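布品整理间 图集

这一页收的是六月整理间里的东西:桌子、布、架子和几样常用的小工具。整理间在二楼尽头,朝北,白天不开灯也能看清布的颜色。房间的活分三步,收布、叠布、上架,图集大体按这个顺序排。图下的文字由 Lawal Effiong 起草,我做了删改,地名和货号照他的写法保留。

只想查叠法的读者可以直接翻到后半部分。架子的尺寸和格子编号另有一页,不在这里重复。

一、收布

布从楼下送上来时装在带盖的筐里,一筐只装一种尺寸。筐口挂一张纸牌,写尺寸和批次,不写颜色。以前写过颜色,浅绿和灰绿常常写混,后来就取消了。

送来的布先过一遍手。起毛、脱线、有洞的挑出来,放进门边的矮柜。矮柜下层归 Osetti 那边收走,剪成小块做擦布;上层留着补。补过的布在角上缝一个短线头做记号,不影响使用,也不另外分架。

本季的布有两个来源。Wihongi 的布偏薄,展开以后边比较直,叠起来快。Allow 的布厚一些,刚拆包的时候有股浆味,过两次水就没有了。两家的布不要叠在同一摞里,厚薄不一样,摞高了会歪。

编号从 17 号筐往后是新换的,筐底加了一层衬,旧筐底下的毛刺容易勾线。旧筐还留着,装纸牌、线轴和空袋子。

二、桌子

叠布用白色桌面。深色桌面也试过,浅色布放上去很清楚,可是落下的线头看不见,一天下来全粘在布上。白桌面擦起来勤一点,早上一次,收工前一次,用拧干的布擦,不用清洁剂。

桌上只放正在叠的布。剪刀、纸牌、线头罐都放在窗台。水杯不许上桌,这一条写在门后,写了很久了。

桌子高度按站着干活的人定。个子矮的人脚下垫木踏板,踏板用完靠墙立好,不要留在过道里。

三、叠布

叠之前先抖开。布从筐里拿出来都是一团,里面常常卷着一个角,直接对折的话,这个角会夹在中间,叠完鼓一块。抖的时候两手捏住相邻的两个角,往下甩一次,再铺到桌上。

铺平以后从中间往外抹,不要从一头推到另一头。厚布抹两遍。抹完看四个角,有一个角不到位就重新提起来,不要硬拽,拽过的边会变成波浪形,下一次更难叠。

浅绿色的布最软,也最容易皱。手一抓就往中间缩,褶子一道压一道,找角要花点工夫。

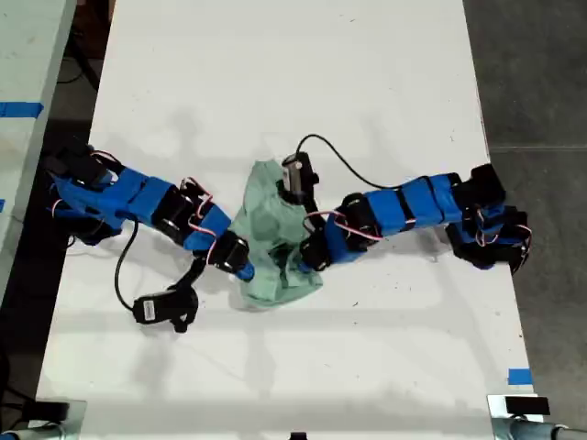

找角的办法是顺着布边摸。先捏到一段有缝线的边,沿着它往一个方向走,走到头就是角。捏住不放,另一只手再往反方向找第二个。两个角都在手里了,提起来,剩下的部分自己会垂开。不要去翻布团的中间,越翻越紧。

大布对折三次,小布对折两次。最后一折的折边一律朝外,摆上架以后从正面看到的是一排圆边,拿的时候不会带出下面一块。

四、上架

架子是 Lumberg 的旧货,买来时漆已经掉了不少,重新刷过。每格放一种尺寸,厚布在下,薄布在上。最上面那层够不着的地方放换季的东西,平时不动。

货号写在格子左下角。常有人来问 341 是什么,那是浅绿色小布的货号,放在靠窗那组架子的第二层。2000 是大布,占整个底层。其余货号贴在架子侧面的表上,改动以表为准。

取布从右边取,补布从左边补。一摞取到底再动下一摞。月底盘点时把剩下的零散几块并到一起,重新抹平,折边对齐。

五、补记

窗户下午会有一阵直晒,浅色布不要在窗台上过夜。雨天关窗,布吸了潮以后手感发沉,叠出来也偏厚。

线头罐满了倒进门边的纸袋,不要倒进水池。矮柜上层待补的布按洞的大小排,大的在前。补布用的线放在旧筐里,用完绕回线轴再放。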